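Skomenen Dish Rack, Natural Finish

I've sold kitchen stuff for 9 years and I still get a little excited about a good dish rack (my husband Gayan is very patient). The Skomenen is the one I use at home. It's light, it has that warm honey color, and it sits right on the counter or table without taking over the whole room!

The pegs are what won me over. My old wire rack let every plate slump into the next one, and these stay upright so the air gets in between them. Dinner plates, side plates, shallow bowls, they all go in fine. Big mugs I'd put somewhere else.

Please don't soak it. Wipe it down, let it dry standing up, and rub in a little food-safe oil every couple of months - I did mine in February and it still looks lovely.
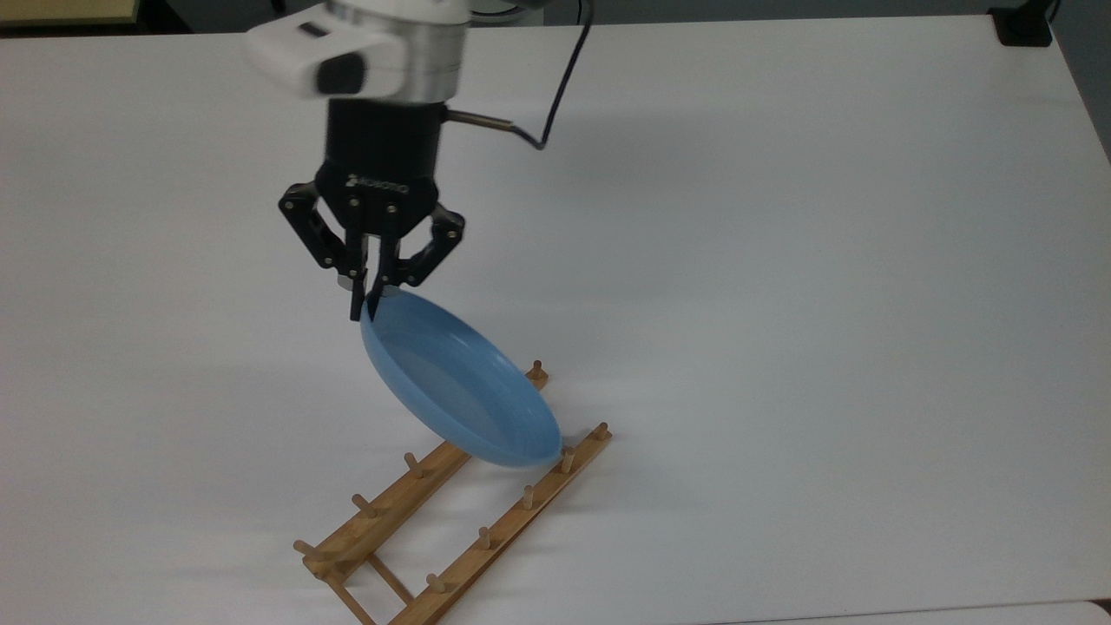 It ships flat from our Valtden shop in 2 days, and you've got 30 days to send it back if it doesn't suit your kitchen. Want the drip tray too? Add it at checkout.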